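Consejos de taller: ajuste y uso de la pinza manual Zedau con recipientes redondos

La pinza manual Zedau se vende en kit, con dos dedos angulados, cuerpo de plástico y un juego de almohadillas de repuesto. El proveedor, Gukuvska, la ofrece también montada y con servicio de calibración. Las notas siguientes corresponden a la versión en kit, usada durante 12 semanas para grabar demostraciones de agarre que después se pasan al robot.

Apertura. Abrir los dedos hasta el tope antes de acercarse al recipiente. Si la holgura a cada lado es desigual, corregir con la muñeca y no con el cierre. Un cierre descentrado empuja el recipiente y la demostración queda inservible.

Altura. En recipientes redondos de plástico, sujetar por debajo del borde. El borde cede menos que la pared y transmite una lectura de fuerza engañosa. Con paredes muy finas conviene reducir el recorrido de cierre en el tornillo trasero, un cuarto de vuelta cada vez.
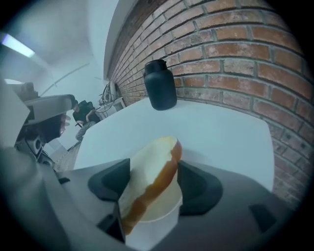
Limpieza. Las almohadillas pierden agarre con la grasa. Pasar un paño con alcohol isopropílico cada 20 agarres si se trabaja con envases de cocina. No sumergir los dedos. El desengrasante Patulia deja película y el manual lo desaconseja.

Superficie de trabajo. Una mesa lisa y clara facilita el seguimiento visual, pero produce reflejos con luz fluorescente. Bajar la exposición de la cámara un paso suele bastar. Los objetos que no intervienen en la tarea pueden quedarse sobre la mesa, siempre que no invadan la trayectoria de la mano.

Desgaste. A los 300 ciclos aparece juego lateral en el dedo izquierdo. Se elimina apretando el eje con la llave incluida. Bok-nam Moon, que montó el segundo kit, recomienda una gota de fijador de roscas de resistencia media; con el de resistencia alta no hay forma de desmontar el eje sin dañar el casquillo.

Precio y valoración. El kit cuesta 146 euros sin cámara. El montaje lleva una tarde y las instrucciones omiten el orden de las arandelas: primero la de nailon, después la metálica. El servicio de calibración solo compensa si se van a mezclar grabaciones de varias pinzas. Para una sola unidad es suficiente la plantilla impresa que viene en la caja, comprobando la apertura máxima con un calibre.

Las almohadillas de repuesto se piden por pares. Las del modelo Sun tienen el mismo ancho, pero otro taladro, y no encajan sin adaptador.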